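Skekano Interactive Fiction Circle
Minutes of the meeting held on May 18, 2018

In the chair: Veronika Halász

1. Minutes of the last meeting
Agreed, with one correction. The game played in the second half was Grastwood, the parser version, and the minutes had it down as the choice version.

2. Game played: Cavala
The group played Cavala together on the big screen, with Veronika typing and the rest of us calling out commands. We got through the prologue and the harbour chapter in almost 2 hours, including the tea break. We did not reach the lighthouse.

Points raised:
The opening room has too many exits for a first screen. Several members went to the boathouse before reading the letter and then had no idea why they were there.
LOOK UNDER and SEARCH give different results for the bunk. Most people thought this was unfair, as the rope is needed later and SEARCH does not find it.
The ferryman was well liked. ASK and TELL both work on most subjects and he changes his answers after the storm.
The hint menu gives too much away on the second step. It was suggested that the author be told, and Veronika will write.

The score stood at 19 when we stopped. A saved file has been kept and we will pick it up from the quay. 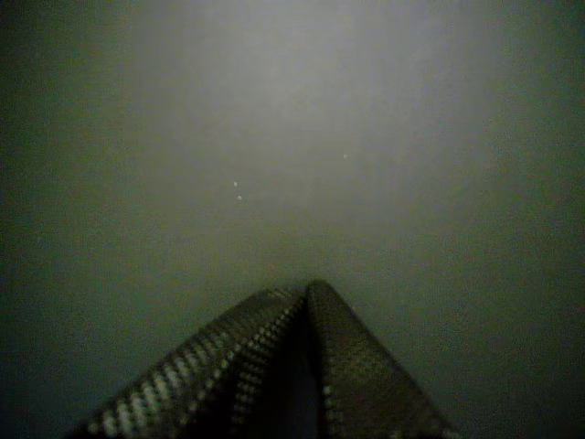

Woven or perforated texture on the left finger of the gripper, against haze.

3. Club game: Lemma
The draft now stands at 3000 words of room and object text. The archive and the stairwell are finished. The reading room still has placeholder text for the card index and the clock.

There was a long discussion about the inventory limit. Some members wanted it dropped altogether. Others felt that the puzzle with the two ledgers depends on the player having to put one down. It was agreed to keep the limit for the reading room only and to let the player carry everything elsewhere.

The word "folio" is to be accepted for "ledger" all through the game. Testers have typed it and been told they can see no such thing.

The maze was put to a vote and removed.

4. Entering Lemma for the summer showcase
Entries close in July. It was agreed to enter if the ending is written and has been tested by two people who have not seen the draft. If not, it will wait until next year. The blurb should be kept short and should not mention the fire.

5. Any other business
The spare keyboard has a sticking N, which makes going north a trial. A replacement will be looked for.
A member asked if we could play something with pictures for a change. To be talked over next time.

6. Next meeting
Same room, same time. Please bring a pencil and paper for mapping.

Comments

pellmell: Sorry I missed this one. Did anyone try tying the rope to the bollard before the storm? It gets you a different scene with the ferryman.

Orrery: We did not, but the saved file is from before then so we can go back and try it.

tess_k: Sad about the maze. I had drawn a map.

Last updated by the secretary after corrections to item 3.

Contact the circle | © Skekano Interactive Fiction Circle | Back to top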